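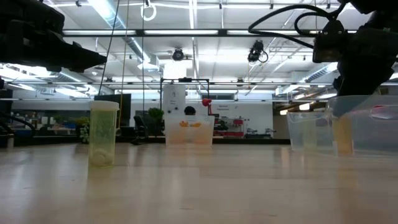 One customer told us she had bought three sets of storage tubs in as many years, each sold as airtight, and every one had let her oats go stale before the bag would have. She asked why ours should be any different. Fair enough, and we asked the makers much the same thing before we agreed to stock them.

Floson dry store jars and tubs
Made by Pliltska. Sold singly or as a starter set.

The word 'airtight' gets put on nearly everything with a lid. It has no fixed meaning on a kitchen shelf label, and we have stopped using it on this site. Floson lids are a push fit with a soft ring inside. They keep out moths, dust and most damp. Whether they keep out all air for months on end is something Pliltska claims and we have not been able to show either way.

What we did do was fill a tall jar with cream crackers and leave it in the stockroom from November for 30 days. They were still crisp enough to eat. A rival jar at twice the price did no better. Crackers with a peg on the packet came third, but not by as much as you might hope if you are about to spend money.

Sizes
Tall jar, for spaghetti, lentils or sweets
Small tub, for nuts and seeds
Deep tub, for flour and sugar
Starter set of 8 pieces, mixed

Price
Starter set £30
Tall jar £7
Delivery is extra and worked out at the till.

Care
Pliltska says the jars can go in the dishwasher. The bodies can. We would wash the lids by hand, as the ring on our shop sample went slack after a summer of hot washes. Spare rings are sold by Treloar and fit well enough, though they are sold for another range and the packet will not mention Floson at all.

Don't put them in the microwave or the freezer. The leaflet is vague about the freezer - we asked, and got a vague answer back.

Do they save space?
Only if your shelves are deep. The maker's brochure shows a cupboard that looks twice as roomy after everything has been decanted, but it also shows a cupboard with far less food in it. Measure first. The tall jar needs 30 cm of clear height once you allow for getting the lid off.

Floson or Mevach?
We also sell Mevach, which has clip lids. Clips feel safer and are the first thing to break. If you open a jar every day, buy Floson. If it holds Christmas baking things and is opened twice a year, Mevach is cheaper and will do.

Guarantee
18 months from Pliltska, covering cracks and faulty lids. It leaves out 'normal wear' to the ring, the part most likely to wear. Keep your receipt.

Price checked 4 October 2025.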